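Automation & Industry | Reading time: 4 min

An afternoon beside the bin

I arrived at the Hulla open day too early, and for this reason I saw the people sweeping. The hall stands at the end of a road with plane trees, next to a depot for garden machines, and from outside it does not promise very much. There is a metal door, a bell, and a sheet of paper with an arrow. Inside, the visitors were given coffee and a badge, and we were asked to leave our bags on a shelf near the entrance.

Hulla is a small firm which builds picking cells for workshops. Its customers are mostly the kind of companies that make one part for a few weeks and then change to another. For them a large automatic line is too expensive and also too stubborn. They want a robot that can stand near a bin, take out what lies in it and give it to the next machine. It sounds like a modest wish, but I have been writing on this industry long enough to know that the bin is where many good projects have stopped.

The programme of the day had 4 stations. At the first one we could see a conveyor with a weighing table, and at the second a demonstration of safety fences, during which a man from the firm walked in and out of the protected zone many times with great patience. The third was a screen with films from customers. Most visitors passed these quickly and went on to the last station, where the picking was shown with a real arm.

The difficulty of picking is easy to explain at a kitchen table. If you empty a box of pencils, some will lie alone and some will lie close together. A hand finds its way between them without asking the head. A gripper must be told where there is room for its fingers, from which side it should come, and what it must not touch on the way. When the part is long, there is one more question, namely where to hold it. Near the end it may tip, and near the middle there may be a neighbour.

For the demonstration Hulla uses long blocks in a metal bin. The planning software, which carries the name Bestia, looks for a free part and proposes a way to reach it. On the monitor one could follow the proposal as a thin line, which changed its shape several times before the arm followed it. I found this moment of hesitation the most interesting of the whole visit. One of the engineers told us that in the early versions the arm did not hesitate at all, and that they had to replace a good number of gripper fingers.

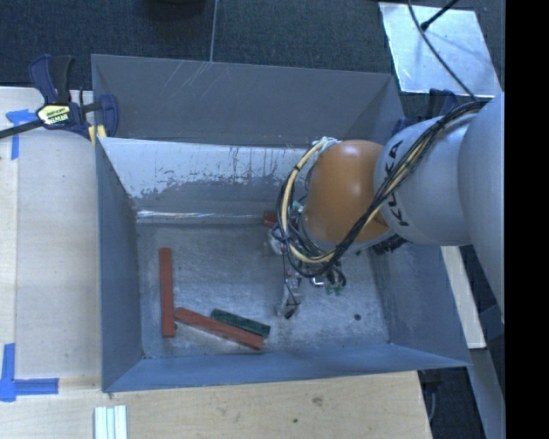
Chukwu was less patient with the hesitation, and said that in a workshop the next machine is waiting, so every second of thinking has to be paid by somebody. The engineer did not disagree. He answered that the planning can be done while the arm is still carrying the previous part, and that this is what they are working on until December. There followed a rather technical talk between the two, from which I understood perhaps half.

What I did understand is the matter of the walls. A part in the middle of the floor is friendly. A part that has gone to the side of the bin is another matter, for the arm must come down steeply and the wrist needs space that the wall does not give. When I asked how they solve it, I was told that sometimes they do not. The cell then leaves the part where it is, takes a different one, and tries again later. If nothing can be taken, it calls a person. I liked this answer, as I have heard too many in which the person had disappeared completely.

The cables were the second subject of the afternoon. Every visitor who had ever maintained a robot wanted to talk of them. A gripper needs lines for power and signals, these have to travel with the arm, and in a narrow bin each loop is one more thing that can catch. In the test programme, which they call Drudevel, the arm goes into the bin 1,000 times before a new cable guide is accepted. For the last guide they needed 2 attempts.

After the demonstration there was soup, and a tour of the small room where the grippers are repaired. I stayed longer than I had planned, and left the hall when they were already stacking the chairs.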